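Review: Lirnita handheld gripper kit, after one quarter in a working office
Albane Hoarau
May 15, 2018
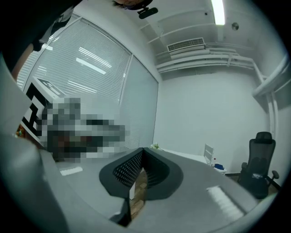

Desk, blinds and marker board during a session, from the gripper's camera.

The Lirnita kit is a handheld gripper with a wide-angle camera on it, a printed marker board and a licence for the capture software. An operator does a desk task with the gripper, the software logs the motion, and the log goes to whoever is training the robot arm. We paid 2390 for the kit, cables included. The Clallura kit we looked at first was 3000 and had a better case.

Our office processes returned equipment for Plateslow. The desk work is sorting, tagging and bagging small parts, and management wants an arm to take over the bagging by July. The staff who do it now are the ones recording the sessions. I was asked to review the hardware, but most of the findings concern the work around it.

Build and handling

The fingers are stiff and the jaws close evenly. The trigger spring is too heavy. Cayetano Ortuño, who did most of the recording, could manage 100 picks before his forearm tired, after which the grip got sloppy and the recordings had to be trimmed. Lirnita sells a lighter spring. It should be in the box.

The grip suits a large right hand. Two of our baggers have small hands and had to shift position to reach the release, and their logs show it as a small rotation at the end of each pick. The software has no filter for this.

Camera and tracking

The lens takes in nearly the whole room. The circular view bends straight lines badly, window included, but the software corrects for that and tracking isn't affected. Ceiling lights are a different matter. They reflect off the blinds as long streaks and off the desk as bright patches, and in our rooms tracking dropped whenever a bright patch overlapped the marker. Tilting the board toward the operator cured most of it. Matte desk mats would be cheaper than new lighting and I have ordered them.

The wide view also raises a privacy question. Anyone at a nearby desk can end up in a recording. The software can pixelate a region, but it has to be set by hand for each session and it hides everything behind it, useful or not. We put up a sign and moved the recording desk to the window side. Staff should be told before the kit arrives. Ours were told on the day, and it went over poorly.

Effect on the job

A recording session takes the operator off normal production. The schedule allowed nothing for this in the first month, so the backlog landed on the remaining baggers. From the second month each session was booked as paid production time, which fixed the complaint and should have been the arrangement from the start.

Operators also have to work more slowly and always in the same order. Experienced people found this harder than new hires did. Ortuño bags by feel and reaches for the next part before the first is down, and the software rejects overlapping picks. He asked whether the arm would be held to his real speed or his recorded speed. I had no answer and neither did the supplier.

Of the first 500 picks we submitted, the training team sent back the ones with glare or a late release, with notes. The notes were clear. Going through them has become a regular part of one bagger's job, and her position has not been regraded to match.

Support

Blomqvist, the reseller, answered technical questions within a working day. The manual covers calibration well and says nothing on operator fatigue or rest breaks. We set our own limit at one tray per session.

Verdict

Good tracking, acceptable build, poor ergonomics. I would buy it again with the lighter spring and a second board. Budget for operator time as well as hardware, and settle what happens to the bagging positions before anyone is asked to pick up the gripper. Ours is still under discussion.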